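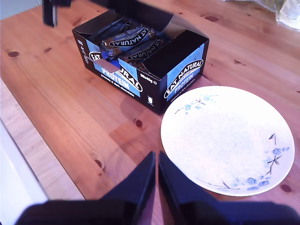 *Provisions on the pine table.*

August 30, 2024

The city has put a bus lane on the street at the bottom of my hill, and I have been asked by several neighbors to be furious about it. I tried for most of a week. I went to the meeting, I read the handout, I stood on the corner with my arms folded. I'm afraid I have come out the other side mildly in favor, and I would like to explain myself before I'm taken off the snow shovel rota.

For those who don't live in Tarnunora (most people, by a comfortable margin), the street in question is Haltia Avenue. It runs from the rail station up to the old cannery, and until this summer it had two lanes each way, a strip of parking on both sides, and a bus that moved at the pace of a man looking for his glasses. Now the right-hand lane going uphill is painted red and belongs to the bus between seven and ten in the morning and again from three to six. The parking on that side has been traded for loading bays and a row of fifteen-minute spots. Everyone else gets the lane that's left.

The handout says this costs us 258 parking spaces. That number has been doing a great deal of work lately. It's on a hand-lettered sign in the window of the dry cleaner, it was shouted twice at the meeting, and a man ahead of me at the pharmacy told it to the pharmacist as though it were a symptom. What the handout also says, one page on, is that the city garage behind the library has 2384 spaces and has never been full, including during the December market, when people drive in from three counties to buy candles. The garage is a four-minute walk from the middle of Haltia. I timed it. It was five on the way back, but there's a dog on that block I like to say hello to.

I should declare my interest. I own a car, a beige one, and for years I've parked it on Haltia outside Bạch, where I get my lunch. I considered that space mine in every way except legally. When it turned into a loading bay in July I drove past it slowly three days running, like someone visiting a former house. On the fourth day I took the bus.

The bus is the 20. It used to take so long to get from the station to the cannery that the schedule simply stopped giving times past the post office and said "approx." instead. I hadn't been on it in years, and I'd forgotten that you have to pull a cord to get off. I pulled it too early, got off a stop short, and pretended to anyone watching that I had business at the tire shop.

But it moved! We sailed up past the whole line of cars, some of which I recognized. I got to lunch before I was hungry. I ordered the noodle soup anyway and had it at the window, where I could see a bread van parked in my old space with its flashers on, unloading into the café next door. Before this summer that van used to stop in the middle of the street, with everyone behind it leaning on the horn, me included. I'd never once connected those two facts.

Now the complaints, and I have a few of my own, having earned them by paying the fare.

The hours are posted on signs about the size of a paperback, mounted at a height suited to a passing giraffe. If you want to know whether you're allowed in the red lane, you have to come to a full stop in it and squint. I watched a delivery driver do exactly that at a quarter to three, with the bus behind him.

The fifteen-minute spots are run through an app called Jellow. I don't know who named it. Jellow wants your plate number, your phone number, a password with a symbol in it, and permission to know where you are at all times, and by the time you've handed all that over you have ten minutes left. There's supposed to be a meter you can put coins in on every block. The one by the bank had a plastic bag tied over its head each time I passed it, like a hostage.

And the bike people, who were promised something, have been given a painted bicycle every few hundred feet in the left-hand lane. It's a nice drawing. I wouldn't ride on it.

None of this was what people wanted to talk about at the meeting. They wanted to talk about the number, and after the number about whose idea it had been, and after that about a roundabout from long before I moved here that still has feelings attached to it. I had prepared a remark about the signs. By the time the microphone got to my row it was past nine, and I said "I'm fine, thanks" and passed it along. So much for civic life.

The trial goes until December, and then the council votes on whether to keep the paint. There's a comment form on the city's site, under Streets and not under Parking, where you'd look. It asks how you mainly travel on Haltia and lets you tick only one box. I ticked "bus," then felt like a fraud, went back and ticked "car," and then felt worse. I've now saved it as a draft.

The beige car has been in the driveway for more than 10 days. I went out last night and ran the engine for a bit so it wouldn't take things personally. Tomorrow I have to carry a lamp home from the far end of Haltia, and I've been looking up whether they let you on the 20 with a lamp. The website says "small household items." It's a floor lamp. I'm going to try it with the shade off.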